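Setting Up a Play Kitchen

Step 1: Clear the shelf

Take everything off the counter and wipe the white top and the tile backsplash with a damp cloth. Skip the spray cleaner, which can dull the printed burners.

Step 2: Hang the utensils

Put the slotted spatula and the spoon on the hooks under the range hood. Both should be low enough for a child to reach – ours is 37 inches tall and lifts them off easily.

Step 3: Set out the cookware

Start with one steel pot on the cooktop and a small bowl of pretend food. Leave the microwave empty for now. Too many pieces at once and most of them end up on the floor.

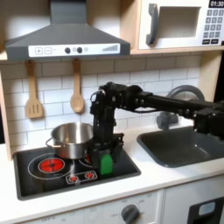 Step 4: Store the extras

Keep the remaining food in a lidded bin and swap a few pieces every Sunday.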